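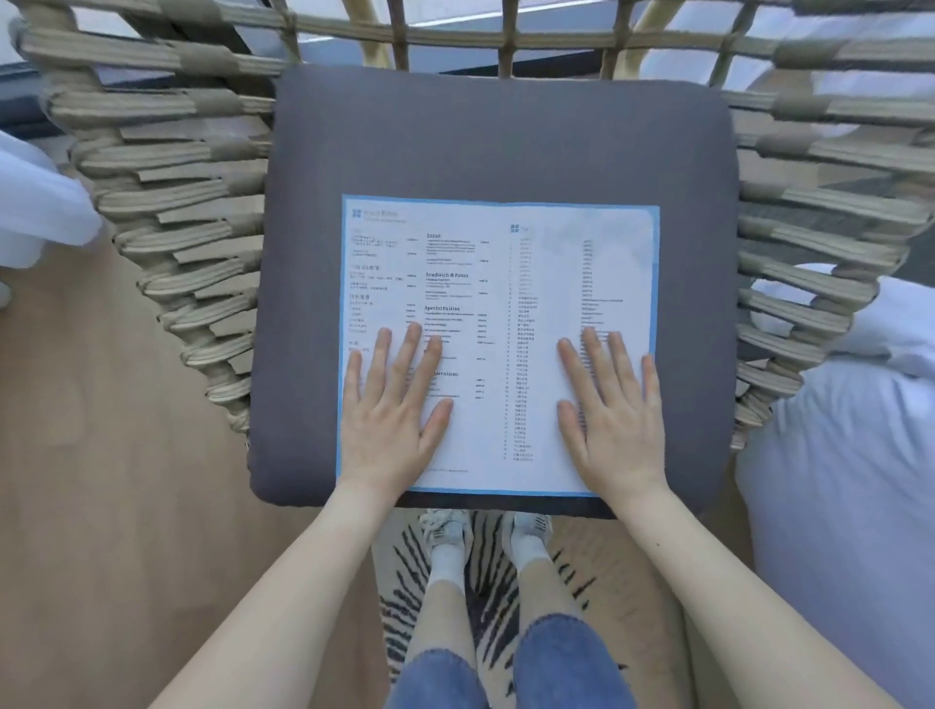

Carta en chino e inglés: ensaladas, sándwiches, pasta y cocina especial.

Bolsa de viaje Birketti Flolcombe 30: opinión después de 50 noches fuera de casa

Por Ignacio Pereyra

Compré la Flolcombe para sustituir una maleta de ruedas que ya había perdido un asa. Viajo por trabajo, casi siempre dos o tres noches, y duermo en hoteles de cadena con el desayuno incluido. Quería una bolsa blanda, de mano, con un compartimento para el portátil que se pudiera abrir sin sacar la ropa. La Flolcombe es la mediana de la serie de Birketti y tiene 30 litros de capacidad. Pagué 299 euros, sin descuento.

Es cara. Por ese dinero hay maletas rígidas de buena marca y sobra para un neceser. La diferencia está en el tejido, una lona encerada bastante gruesa, y en las cremalleras, que corren bien incluso con la bolsa llena. Las costuras de las asas llevan doble pespunte y siguen como el primer día. La base es de cuero sintético y ahí sí hay marcas: dos rozaduras en una esquina y una mancha gris que no sale con agua y jabón.

El interior es sencillo. Un hueco grande con dos correas, un bolsillo de red en la tapa y otro con cremallera en el lateral. Para tres noches meto cuatro camisas dobladas, un pantalón, ropa interior, un jersey fino y unos zapatos en su funda. Con un segundo par de zapatos ya no cierra, o cierra mal y la bolsa toma forma de barril.
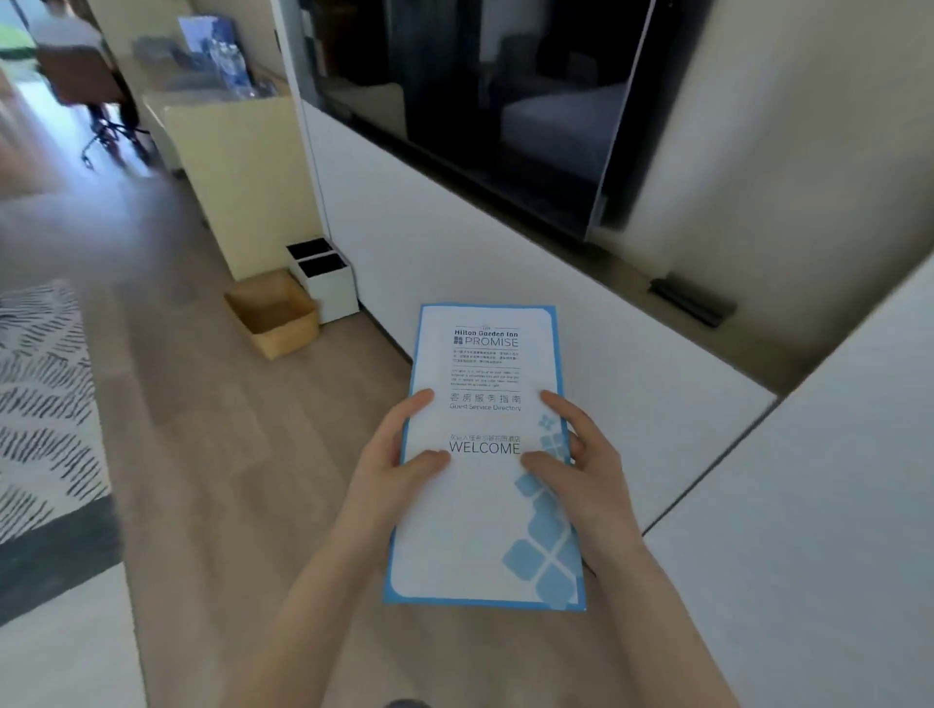 El compartimento del portátil admite un equipo de 14 pulgadas con holgura y uno de 15 muy justo. Se abre por fuera, de arriba abajo, y el acolchado es correcto por los lados pero escaso en el fondo. Si se suelta la bolsa de golpe, el ordenador lo nota. Yo le puse un trozo de espuma y quedó resuelto, aunque en una bolsa de este precio no debería hacer falta.

Los papeles son otro asunto. Birketti anuncia un bolsillo para documentos y lo que trae es una ranura sin cierre, pegada a la espalda. Caben las tarjetas de embarque y un cuaderno delgado. Una carpeta de tamaño A4 sobresale por arriba y acaba con las puntas dobladas. Oksana Harasym, compañera de oficina, tiene la Privwood equivalente y en eso le va mejor: su bolsillo es más hondo y lleva imán. A cambio, la Privwood pesa más en vacío y no tiene acceso exterior al portátil.

La correa de hombro es lo que menos me gusta. La almohadilla resbala sobre la cinta y hay que recolocarla cada pocos minutos, y los mosquetones tintinean al andar. La cambié en septiembre por una de Juhász que tenía guardada de otra bolsa, y desde entonces la llevo con mucha más comodidad. Las asas cortas, en cambio, están muy bien: tienen el largo justo para llevarla en la mano sin que roce el suelo y para pasar el brazo si uno va con prisa.
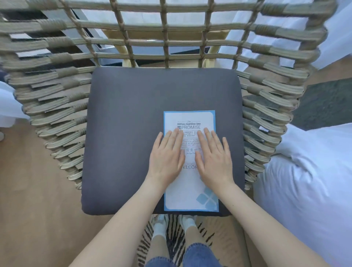
En el avión no he tenido problemas. Cabe bajo el asiento delantero si no va a reventar, y en el compartimento superior entra siempre. En el tren la dejo en la rejilla de arriba, tumbada. Dentro de la habitación se echan en falta unas patas o una base más rígida, porque a medio vaciar se vence hacia un lado y conviene apoyarla contra la pared. El banco portaequipajes de los hoteles le va perfecto, cuando lo hay.

Con lluvia aguanta. La he llevado veinte minutos bajo un chaparrón y la ropa llegó seca, salvo una humedad pequeña junto a la cremallera exterior. La lona tarda en secar —toda una noche colgada en el baño— y durante las primeras semanas huele a cera. A mí no me molesta, pero las camisas cogían algo de ese olor y acabé metiéndolas en una funda de algodón.

El servicio posventa lo he usado una vez. Se soltó el tirador de la cremallera interior, escribí con una foto de la factura y me contestó Eleni Perić a los dos días. Me mandaron el recambio gratis, con una hojita de instrucciones en inglés, y se monta con unos alicates pequeños.
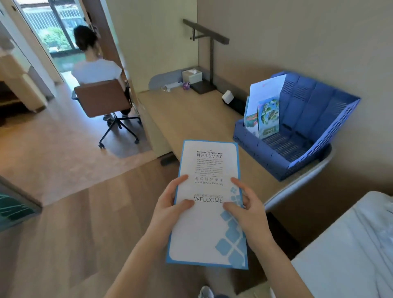 Última modificación de esta página: 30 de noviembre de 2020

Añado una respuesta a Tibor Pap, que preguntaba por correo si merece la pena la versión grande. La vi en tienda y no me convenció. Es la misma bolsa estirada, con las mismas asas, y cargada del todo pesa demasiado para llevarla al hombro. Para una semana yo volvería a las ruedas.

A favor: lona, cremalleras, asas cortas, acceso al portátil, recambios.
En contra: precio, correa de hombro, bolsillo de documentos, fondo poco acolchado.

Nota: 7 sobre 10. La volvería a comprar si la encontrara rebajada, y pediría la verde oscura. La mía es de color arena y la suciedad se ve mucho.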